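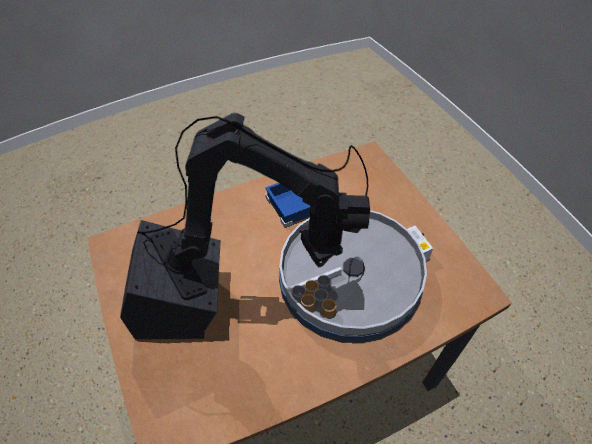

The round tray job in the simulator, arm over the cups

Simulated arm at an open day: worth showing to the public, or do people want the real thing?

Posted in Clubs and Community > Events

Hello all! I help run the robotics evening class at Skurberg and we're putting on our first open day this spring. Doors open on Thursday, March 15, 2018 in the afternoon and we stay open until eight. We've got the main hall, a projector, two decent laptops and a lot of excitement.

My trouble is that nearly everything we do is in simulation. We build a table, an arm and a few objects on the computer, then write the program that drives the arm. The one I'd love to show is a sorting job with little cups in a big round tray, some bronze, some dark grey, and a blue bin on the table behind. I think it's brilliant to watch, and you can start it again from scratch as often as you like. But will families stand and look at a computer arm for more than half a minute? And has anyone let visitors have a go themselves? I've got 18 class members who could help on the day and most of them have never spoken to the public about this stuff.

Any experience at all gratefully received, even if it's "don't do it".

Hayley Bramwell

Danai Nikolaidis

Do it, do it, do it! We took a simulated arm to the Wollholm family day in December and it was the busiest table in the building. 462 people came through the door and I'd swear most of them stopped at ours.

What worked for us:

Put the picture on the projector and keep the laptop for driving. If both are on the same small screen you get one child in front and six adults looking at the back of a head.

Let them drive. We used a cheap game controller with almost everything switched off, so the left stick moved the gripper flat over the table, the right stick moved it up and down, and one button opened and closed the fingers. Three minutes each, then a reset. A kitchen timer is better than a phone because everyone can hear it.

Run the automatic version first, before anyone touches the controller. Then when they try by hand and find out how hard it is to judge the distance, they really want to see the program do it again. I must have explained this to the same two brothers five times and loved every minute.

Give your helpers one opening line to say. Ours was "Which one would you pick up first?" Nearly everybody answers, and after that the talking looks after itself. A woman who had only come in for a cup of tea stayed until we packed up (she wanted to know how the arm decides what to do with its elbow, good question!).

Also turn the laptop's sleep setting off. And its updates. Please learn from me on that one.

For the close work, set a second view low down beside the table. From high up, people lose track of the fingertips, and the last little bit before the grip is where the whole room goes quiet. I'd leave the wide view up while you're talking and change over when the gripper comes down.
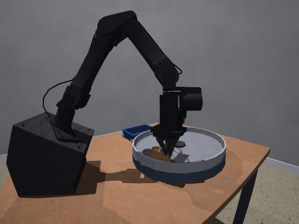

Maximiliano Montecinos wrote back to say he agreed with nearly all of that but would cut the turns to two minutes, having watched a queue at Arancibia give up and go home. He also thought the automatic run should be started by a visitor pressing a big key, so that it feels like theirs.

Good points both, and I'd take the two minutes if you expect a crowd. Have a wonderful day, and please come back and tell us how it went!

Dzintra Jõgi

we did one of these at Skomar. bring a long extension lead and tape it down. kids liked it, dads liked it more

Hideaki Ikeda

I would say yes, with one small warning. Some visitors will ask "but is it real?" and your helpers should have a good plain answer ready. Ours was that you can let a program go wrong 1000 times on the computer and not break a single finger, and you learn something from each go. People understood that straight away.

We printed 196 leaflets with the class times on and ran out by mid-afternoon, so print more than you think. Put the room number on them too. We forgot.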